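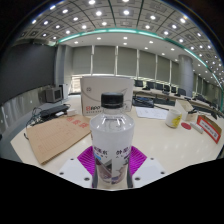

Dresmont Town Library - Adult Programs

Category: Out and About / Trip Reports

Our October outing went to the Wasolent spring water plant, up the valley past the old quarry road. The bus left the library lot at 8:15 in the morning and the drive took 55 minutes, with one stop for the people who had asked for coffee. We had 39 people signed up and all of them came.

The plant belongs to the Bouchard family, who started it as an ice house and moved into bottled water later on. Renzo Negri, the shift supervisor, met us at the gate and handed out hairnets and ear plugs. Rings and watches went into a locker. He split us into two groups. Mine did the spring house first and the filling hall second.

The spring house is a low stone building with a locked steel door. Inside there is a basin under glass and a pipe leading downhill to the plant. The water comes out at 48 degrees all year, Renzo told us, and the flow drops a little at the end of summer. A logbook on the wall has a reading for every morning and evening. Some of the older pages are in pencil. It was cold in there and we did not stay long.

The filling hall is loud. Bottles arrive as small thick tubes that look like test tubes with a screw thread already on them. They are heated and blown up to size inside a mold, then rinsed, filled and capped. The line we watched runs 248 bottles a minute. Renzo stopped by the capping station to explain that most of the rejects come from there. A cap that goes on slightly crooked will leak in the truck, so each one passes a sensor, and a puff of air knocks the bad ones into a bin.

Labels come after the caps. They are printed somewhere else and delivered on rolls. Switching from one label to another takes one person less than half an hour. Several people asked about the glue. It is put on in two narrow strips, and it washes off in the recycling plant's hot bath.

The lab was my favorite part. It is one room with two technicians, and they pull samples every hour for taste, smell and bacteria. We were given three cups to try: the plant's own water, tap water from town, and a high-mineral water from Fineretti. I picked out the Fineretti right away - it tastes a bit like chalk - but I mixed up the other two. So did most of my group.

Lunch was in the staff canteen, soup and a roll, included in the fare. There was time afterward for questions. One member wanted to know how long bottled water keeps. Renzo said the date on the bottle has more to do with the plastic than with the water, and that it should be kept out of a hot car. Another asked about trucks on the valley road. There are 53 loads in a normal week, fewer in winter, and none before six in the morning under an agreement with the town.

There are a lot of metal stairs and no elevator to the upper walkway. Two of our group stayed on the ground floor and watched through the window, and they said they saw nearly everything. Wear closed shoes, as sandals are turned away at the gate.

We were back at the library by 2:40. The plant takes groups from April through October, and the sign-up sheet for the spring trip will be at the front desk after New Year.

Last updated: October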